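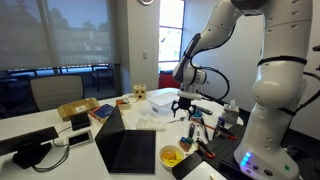 Jolter planner, bench week

2 September 2020

The release notes for Jolter 2 promise "clutter-ready" motion planning. I have read that phrase before, in the Prondar notes, and spent a month turning features off. So we gave it a full table and kept our own logs.

The gripper over the clear container with the white lid. Clear plastic is where I trust a depth map least, and Jolter's perception demo sticks to solid blocks.

Of 400 planning requests, 83 timed out. The dashboard files these under "deferred" – a generous word for no path.

Replanning took over 3 seconds whenever the Eshun collision checker was on. With it off the numbers look lovely, and I wouldn't stand near the arm.

Raw logs are in the Turkik folder. Read those before the charts.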